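Trencombe – Sorting cell 9, safety check with comments
Checked by: Emiliano Tapia, March 16, 2022

Emergency stop in reach from both chairs: OK
Floor line visible: NO. Paint is worn near the door, please repaint before July.
Arm speed with person inside the line: OK, limit is 300.

Comment: the color sorting was before done by hand, and two operators told me their wrists are better now.
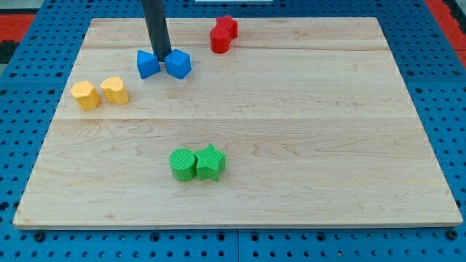

They also said the waiting makes them tired – they must watch all the shift. I ask for a change of task after each break.

Training for new operators: OPEN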